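Home | Projects | Reports | Workshop bookings | Contact

Progress report to the Lakdale small builds fund
Project: Driso table-top sorting arm
Prepared by Tove Hafþórsson, Stirnmont shared workshop
2026-06-19

Dear Stojan,

You asked for a plain account of where the money has gone and whether the second instalment is worth paying. I'll try to give you both. You know from the application that I was the member who argued against doing this at all, and I agreed to write the reports on the condition that I could say what I think. The builders have read this and disagree with parts of it. Their objections are at the end.

What was promised

The application said we would build an arm, from parts an ordinary workshop could buy or make, that picks up household packets from a table and puts them in the right tray. The example given was a home medicine cupboard, where someone with poor eyesight or stiff hands might want the boxes kept in order. It was to run on the bench at Stirnmont first and then in a member's kitchen. The kitchen trial was down for November and it still is, though I would not book anything around it.

What exists

There is an arm. It is bolted to a plate at the end of the long bench, it moves, and it can be left switched on without anyone standing over the stop button, which was not the case in the spring. The base joint has been rebuilt 2 times. The first version used a printed gear that wore until the arm sagged under its own weight. The second was metal but badly aligned and made a noise you could hear from the car park. The present one uses a belt and is dull and quiet, and I have no complaint about it except that it should have been the first thing tried.

The gripper has two black fingers and a small camera sits close to it at the wrist. The fingers are the fourth design. Earlier ones were too short, too slippery, or so thick that they hid the thing they were meant to pick up. These are long and tapered and take up a fair part of what the camera sees, but the software has been taught to live with that.

The control program, which the builders call Major, is the part I find hardest to judge. It was described in the application as "largely complete". I would describe it as started. It finds a box, decides which way round it is lying, and sends the fingers down either side of it. When the box is alone on a bare table this is quite convincing. When there are several packets close together it becomes less so, and several packets close together is what a medicine cupboard contains.

How it has been tested

I insisted on a written log, and this has been the most useful thing we have done. Before the log, everyone remembered the good picks. The target in the application was 1,000 logged picks before any trial in a home. We are well short of it, mostly because each session loses its first hour to setting up the camera again. Somebody borrows the bench, the plate gets knocked, and the arm no longer knows where the table is.

In the last full session the arm was given 14 packets one after another. It lifted and placed 6 without help. The rest were split between missed grips, drops, and packets put down in the wrong tray. I don't regard this as a disaster for a home-built machine. I do regard it as a long way from something I would put in front of a person who needs their tablets.

The wrong trays bother me more than the drops. A dropped box is on the floor and you know about it. A box in the wrong tray looks tidy. I have asked for the two kinds of failure to be reported separately from now on and the builders have agreed.

Spending

The first instalment is spent. Motors and drivers took the largest share, as planned. The belt and pulleys were not in the budget and were paid for out of what had been put aside for a second camera, so there is no second camera. Printing material ran over because of the number of finger designs. Bench time was charged at the members' rate. Receipts are in the folder I sent you last time, apart from one for bearings, which I am still chasing.

We also bought a set of plastic trays that turned out to be too deep for the arm to reach into. They are now used for screws. I mention it because you will find it in the receipts.

Where the difficulty lies now

Most of the current work is on long thin boxes. The fingers are good at short, squarish cartons and poor at anything narrow that can swing when held at one end. Shiny packaging makes it worse, as the ceiling lights throw a streak across the print and the program tends to take the streak for an edge. We tried a cloth over the nearest lamp, which helped, but I don't think we can ask people to hang cloths in their kitchens.
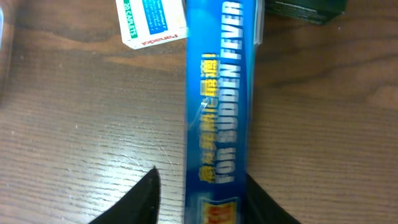 Reading the print is a separate problem. Packets do not lie politely the right way up. A long blue box may have "FOR SUDDEN FEVER" running up its side with a line of Chinese next to it, and a Panadol carton may be lying upside down beside it with "20 CAPLETS" on a green band. A person sorts these without thinking. Major has to turn the words round before it can read them, and if the camera is still moving the letters smear. The answer so far has been to make the arm stop and wait before it reads, so everything takes longer. I timed nothing formally, but I was able to make tea.

The builders would like to get round the reading altogether by matching colours and shapes. I am against it. Makers change their packaging, and two medicines can come in boxes of much the same blue. If the arm can't read the name it should leave the packet where it is and say so. At present it has no way of saying so. A buzzer and a light would do, and I would put them ahead of any further work on speed.

The table is also less simple than it was in the drawings. We work on brown wood with a strong grain, and the dark stripes were being picked up as the edges of packets. Plain card underneath cured that at once. The builders then took the card away again, on the grounds that real tables have grain. I think they were right to, though it cost us a fortnight.

What we propose for the next period

Fix the camera and the base plate to one rigid frame so that the hour of setting up goes away. Fit the buzzer and light. Finish the logged picks on mixed packets, with no sessions left out because they went badly. Use empty packets only, as now.

I would drop the kitchen trial as written and replace it with a visit, in which the arm is taken to a member's home, run for an afternoon with us in the room, and taken away again. The wording in the application suggests we would leave it there. I would not be willing to sign for that.

Should the second instalment be paid?

Part of it. The frame, the light and the log are worth paying for, and they are cheap. The second camera can wait until the first one stays where it is put. I would hold back the money set aside for "wider use in the community", as I can't tell you what that means and neither could anyone I asked.

If the arm reaches the end of the next period and still puts packets in the wrong tray at the present rate, my view is that it should be kept as a teaching machine for the workshop. Members have learned a good deal from it about belts, wiring and patience, and a couple of the younger ones came for the arm and stayed for the lathe. That has some value, but it is not what you were asked to fund.

Builders' objections

They ask me to record that the session I quoted used the harder packets, picked by me, and that squarish cartons alone would have given a better figure. This is true. They say the first base joint was a fair choice on the money available. They also feel that "started" is unkind to Major and would prefer "working in part". I have left my word in and put theirs here.

The log is attached as a separate sheet. Entries in pencil are mine. If you want to come and see the arm run, ring the workshop first so that somebody can have it set up before you arrive.

Tove Hafþórsson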